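How to Budget for a First Robot Arm Without Fooling Yourself

Posted 12/22/19 by Ratih Liew

The quote is the smallest number you will see. Ours from Tindis covered an arm and a controller. The gripper was a separate line, and the mount wasn't on the page at all. So start somewhere else.

1. Write down the job before you call anyone

One sentence, one task. If you can't say what goes in and what comes out, you aren't ready to buy. "Help in the shoe care room" is a wish.

2. Price the whole cell

Ask for arm, gripper, mount, guarding, cabling and training on one sheet. Grorent wanted $3048 just for guarding and setup, and Viston charged $671 for a spare set of fingers. I'd hold back 12 percent on top for things that get left out — more if the seller calls it "plug and play."

3. Distrust the demo

Sales demos use stiff boxes. Bring your own worst items and your own rags. Zamani's rep ran a clean, empty shoe for us and called it proof. I don't.

4. Watch the hand work first

Spend a morning with the person doing the job and note what each hand is for. Wiping a sneaker heel takes one hand on the collar to tilt and steady the shoe, while the other pinches a crumpled cloth against it. Laces stick up. Cloth folds where it likes. Ask each seller, in writing, which of those two hands their price replaces. 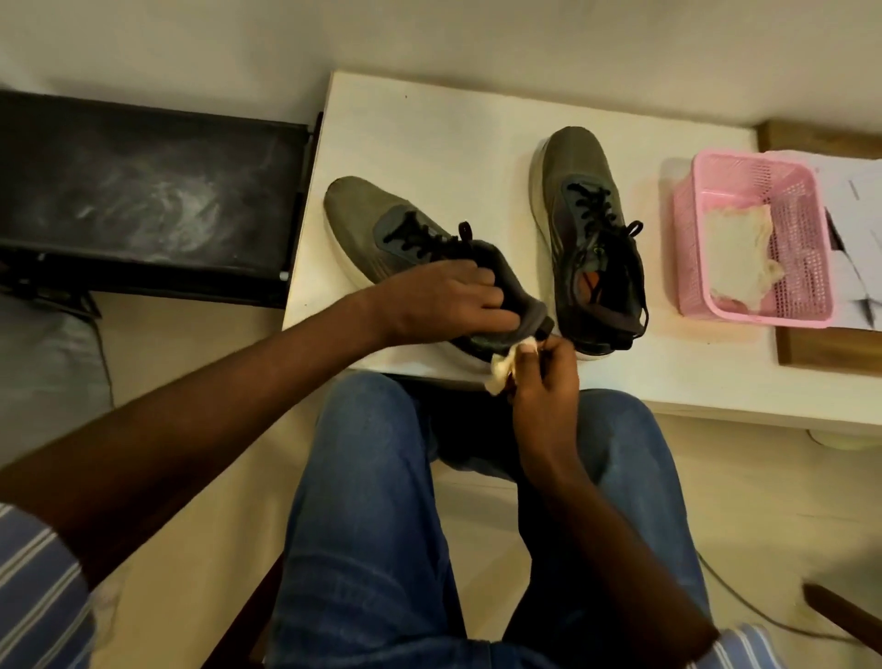 5. Rent before you sign

Take a short rental and log every stop. We logged 203 of them in October. Multiply the minutes lost by what you pay per hour, add it to the sheet from step 2, and then decide if you still want the thing.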